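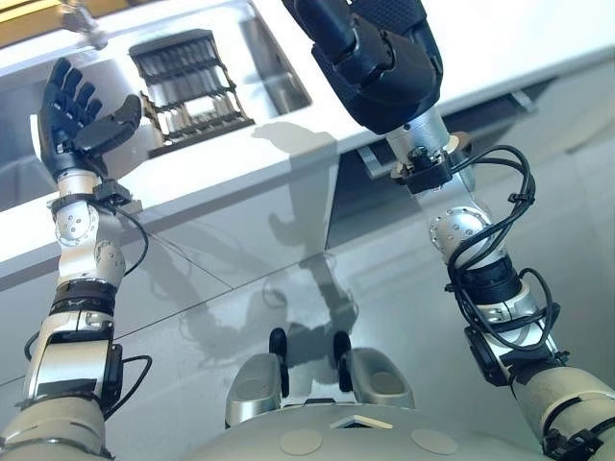

4.2 Recording a bimanual sink trial

Applies to Pramgate control software, revision 6/10/23.

1. Park the base facing the counter and lock the wheels.
2. Check that the forearm cables have enough slack for full wrist rotation. Replace any broken zip tie.
3. Load the Samgate kitchen profile. Both arms move to the ready pose.
4. Run hand calibration, left hand first. Error 3713 means a finger encoder did not report; repeat the step.
5. Start the head camera log, then the joint log.
6. Record 28 trials per condition. Reset the dish rack after each one.

CAUTION: Keep clear of both arms while the motors are enabled.

Note: Trials with a log gap longer than 2 seconds are left out of the success rate.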